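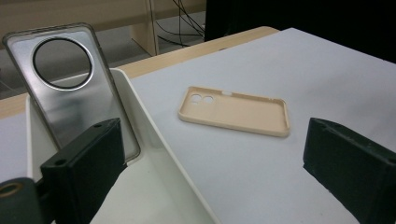
Tramby phone case sorting set
README

Last updated Wednesday, March 21, 2018

What's in here

Photos and notes from sorting phone cases into trays at the Tramby bench. Cases only, no phones. 3000 photos, split over 8 folders by tray session. Notes are one text file per folder, same name as the folder.

Case types

clear - see-through, any tint. Smoky ones go here too, don't start a new type for them
solid - one colour all over, beige, navy, grey etc
folio - has a flap
other - everything else, mostly card-pocket backs

Colour goes in its own column. Please use beige, not "sand" or "cream" or whatever was on the packet. Folders 1 and 2 still have both, will fix.

Trays

White plastic, shallow, sloped sides. Cases can stand against the wall or lie flat, both are fine and both get labelled "in tray". A case on the tabletop next to the tray is "out", even if it's touching the lip. Leaning on the lip from outside = out.

Labels

type, colour, in/out, standing/flat, camera hole (round, square, strip, none visible). If the hole is hidden put none visible, do not guess from the other photos of the same case.

Known problems

- Clear cases on white are hard to see. Glare helps a bit. Expect missed edges, espescially the bottom ones inside the tray
- Folder 4 was labelled in a rush, standing/flat is unreliable
- 90 photos have no colour filled in. List is in missing.txt
- Urkia and Marti cases look near identical from the back, we stopped recording make after folder 5
- light is uneven, blinds were broken most of folder 6

Not included

Packaging, screen protectors, the Osoma charger bits. Those are in the bin under the bench and may get their own set in September, no promises.

Using it

Free for coursework and research. Say where you got it. Keep the notes files with the photos if you pass it on, the folder names dont mean much without them.

To do

merge colour names
redo folder 4
check the folios that are open flat, some are marked other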